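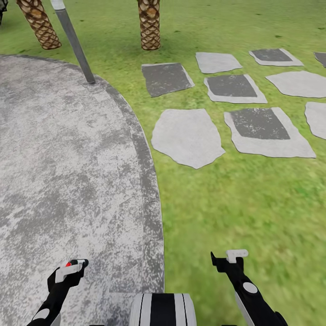

4.2 Grabar una demostración por control remoto (simulador)

1. Abra Ostby y cargue el escenario de jardín.
2. Sitúe el robot donde el borde del camino toca la hierba, con las losas a la derecha.
3. Sujete los mandos y mantenga los dos brazos en alto durante 2 segundos para calibrar.
4. Pulse Grabar y realice la tarea despacio, sin cruzar los brazos.
5. Pulse Detener y guarde el episodio.

Nota: cada tarea admite 100 episodios como máximo.

Precaución: no cambie de escenario con la grabación en curso; se pierde el episodio. Si aparece el error 323, reinicie los mandos y repita el paso 3.

Compartido 447 veces
© Fakley | Contacto: Wendy Kershaw | Volver arriba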